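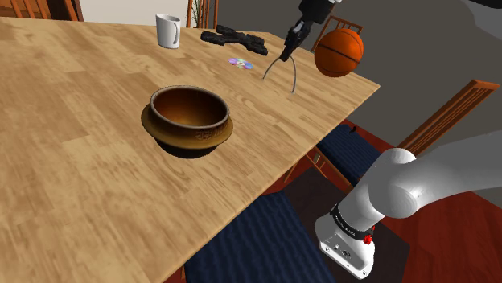
# Walton Tabletop Kit (sim + course license)

For school clubs, intro robotics classes and student teams getting ready for the Nerkley pick-and-place round. One simulated arm, one dining room, a pile of household stuff to move. Runs on an ordinary lab computer.

Updated in October. Old page is gone, please fix your bookmarks.

## What's in the download

- Walton room scene: wood table, chairs, arm on a floor base next to it
- Object pack with a bowl, mug, ball, and other things in awkward shapes
- Starter controller in Python, commented, kind of long
- Student workbook (PDF, print it or dont)
- Teacher notes with grading sheets
- Nerkley practice scorer

No hardware ships with this. If you want a real arm on a real bench, see the Retamal bench page.

## Who it's for

Grades 9 and up, or first-year college. Students should know what a loop and a function are. No calculus. A little trig helps in unit 4, but the workbook has a refresher and most groups get through it fine.

Works best with teams of two. One drives, one reads the log, swap every run. Three on a keyboard gets messy.

## The student project

Main project is "clear the table." Team picks an object, plans an approach, closes the fingers, lifts, sets it down in the drop zone. Then does it again with the object moved. Then with a different object, and that's where the first-draft code usually falls over.

Bowls are the hard one. Wide lip, narrow base, and students always go for the middle first. Let them. Unit 3 covers rim grasps, and they'll be ready to hear it by then.

What gets turned in:

1. Code
2. Run log, at least one failed run left in
3. One page on what changed between versions
4. Replay clip, optional, clubs love it

Mohandas Achari wrote the workbook and ran the first class on it. His advice is in the teacher notes, short version: have them sketch the grasp on paper before anyone touches the code. Saves a whole class period.

## Specs

| Item | Detail |
|---|---|
| Part number | ZB-1092 |
| Maker | Zodberg |
| Student seats | unlimited, one school |
| Control | joint or gripper position |
| Step limit per run | 2000 |
| Team size (Nerkley round) | 2 |
| Language | Python |
| Internet | for install only |
| Camera views | movable, save your own |

Step limit is there to match the practice scorer. You can raise it in the config for class use. Set it back before scoring or the run won't count.

## Setup

Unzip, run the installer, open the Walton room. Press R to reset, space to pause. If the arm spawns folded up wierd, reset again. Known thing, fix is in the next build.

Shared lab machines: install once as admin, students save to there own folders. Don't let everyone save in the default one, they will overwrite each other.

Start with a single object before loading the full pack. Simpler to debug, and the log is a lot shorter.
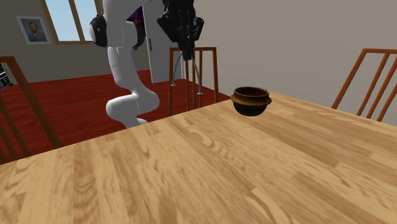
**Can we use our own objects in the practice rounds?**

Any object you import works in class mode, but the Nerkley scorer only accepts the ones in the supplied pack. Keep a separate copy of the project for practice runs.

## Club notes

Meeting after school with under an hour? Skip unit 2, do the warm-up drills and go straight to the mug. Handle is good for arguing over. Come back to unit 2 when someone asks why the wrist flips.

Save camera views per team. A low view shows finger height, a high one shows where you're lined up. Need both. Teams that stick with one view miss by a little and blame the code.

Murali Pinto runs the coach list and answers most setup mail. Send the log file along with your question, not a phone picture of the screen.

## Ordering

School purchase orders OK. Quote ZB-1092 and the name of the school or club as it should show on the license. Keys go out by email to one contact person, so pick somebody who reads their mail.

Upgrading from the earlier kit: same key, new download. Old student code runs, except the gripper call got renamed. List of changes is in the readme.

Returns: not once the key has been used. Try the demo room first. Same arm, fewer objects, no scorer.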